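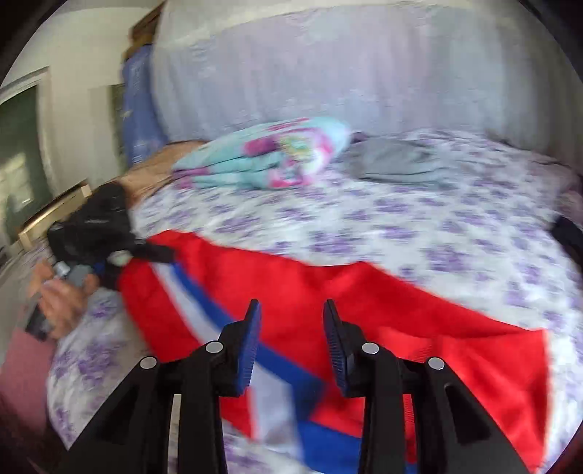
Red cloth with white and blue bands on a bed with a white sheet and purple flowers.

Plemwood opens folding course in Stuscombe

STUSCOMBE, 20 Apr 2024. Plemwood, the home care school, is pleased to announce its new course about folding clothes and making beds. The course has 13 lessons and is open for everybody over the age of 16.

"Many people fold on the bed, so we teach on the bed also," said Jin-sol Heo, head of courses. "A smooth fabric slides easily, and it needs more patience than cotton."

In the first trial, 257 people took part. The course book, written by Seung-woo Seok, has about 250 pages and is included in the price.

Registration is possible at the Plemwood office, Feng Building, second floor. The lessons start in August.

Press contact: Jin-sol Heo, Plemwood, extension 878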